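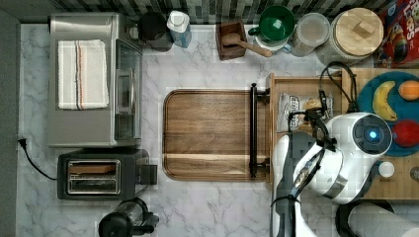

Which gripper for a kitchen bench with a drawer in it, hard fingers or soft ones?
Depends on the drawer. Thin hard fingers for pulling, soft pads for anything in a bag.

bench_11
Second that for the pulling. I ran the Rondmont parallel jaw for 1000 cycles on a bar handle. Pads wore, the jaw did not slip.

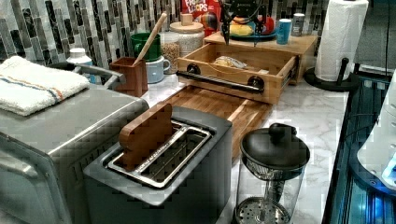

kestrel40
Approach direction matters more to me than finger material. We come in from the top, and the first thing the planner has to solve is clearance. With the black pipe-style handle on the drawer front and a cereal box standing right behind the gripper, a wide palm loses most of its approach angles. Thin fingers keep them.

bench_11
Disagree. Clearance is a planner problem. Move the box.

kestrel40
Moving the box is a different task. I want the hand to cope with the layout it gets.

ondent_user
Bags are where the Ondent pads earn their price. A chip bag lying flat gives a hard finger nothing to close on.

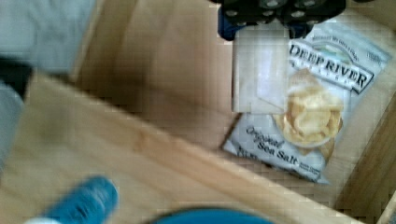
The wrist view also gets poor when the arm moves fast. Blur on the near edge first, then on the fingertips. I dropped the speed limit to 3 on the Vodia controller and the pose estimate settled.

mk_servo
What exposure? Slowing the arm to fix blur is backwards. Shorten the shutter and add light.

ondent_user
Auto. Will lock it Monday and rerun.

kestrel40
Keep a fixed camera as well. Ours is a Melnyk, and it sees the drawer, plate and toaster together. 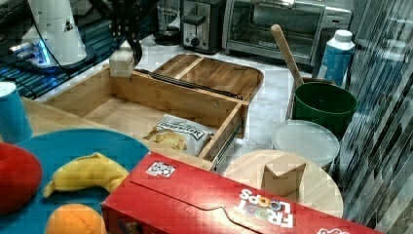

Fixed view, drawer open, chip bag inside.

mk_servo
Fine for coarse pose. I would still close the grasp on the wrist camera.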